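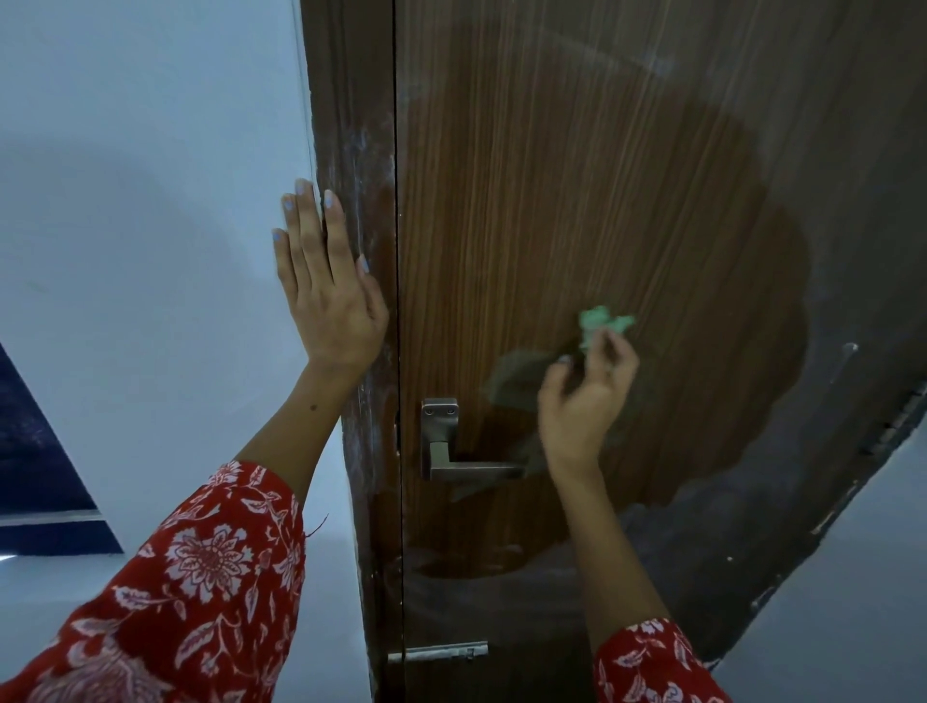

PHYS 2532: Everyday Materials
Handout 2: Wetting and Wicking
Reading time: 2 minutes

We finished last time with a drop of water sitting on wax, and I promised you'd get to see why it sits up like that. Today we get there, and then we go on to wicking, my favorite topic in the whole course!

Start with the pull between molecules. A water molecule deep inside a drop is tugged equally from all sides. One at the surface has fewer neighbors, and that costs energy, so the drop tries to keep its surface small. We call the energy per unit of area the surface tension and write it γ (gamma).

Now set the drop on a solid. Water pulls on water, and the solid pulls on water too. Look at the edge of the drop and measure the angle through the liquid, between the solid and the water surface. That's the contact angle, θ.

θ under 90 degrees: the water spreads out (clean glass is the classic case)
θ over 90 degrees: the water beads up (wax, many plastics, a duck's feathers)

Add a little soap and γ drops, so the water spreads on things it used to bead up on. Try it at home with a greasy plate, before and after one drop of dish soap. It's a great demo and it costs nothing.

Wicking

Stand a thin glass tube in water and the water climbs. How high?

h = 2γ cos θ / (ρ g r)

Here ρ is the density of water (use 1000 kg per cubic meter), g is gravity and r is the inside radius of the tube. Notice the r on the bottom! Cut the radius in half and the water climbs twice as high. Paper and cloth are full of tiny gaps between fibers, and those gaps act like a tangle of very thin tubes. Bunch a cloth up or spread it flat and you change the gaps between the folds, though the small ones inside the yarn stay much the same. 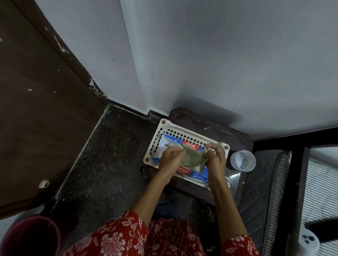

Fig. 1. A crumpled cloth or wipe, pulled between two hands.

Wood does this too, and it cares about direction. The long cells run with the grain, so water goes into the cut end of a board far faster than into its face. A coat of varnish closes off most of those openings. Dela Abugri asked in class whether a sealed board can still take up water through a scratch. Yes, it can, and we'll work that one out together in Room 182.

For next time

Read the Bevan chapter on porous solids, but skip the section on mercury. Then do the tube problem for two radii of your choice and sketch h against r. Bring the sketch even if it looks odd to you, those make the best discussions.

Chandrasekhar Kartha, Grenport course notes | Questions: see me after lecture | Back to top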